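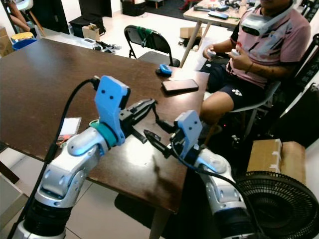
*Two grippers over a brown table.*

Calton drew 238 to the rink on Friday, which the radio man rounded up to "a crowd." Clisthorpe scored first, then scored again while our goalie was discussing the first one with the post.

By the third period we had pulled him — the goalie, not the radio man — and somehow tied it. The bus home took two hours. The coach called it a moral victory, and the driver asked which team.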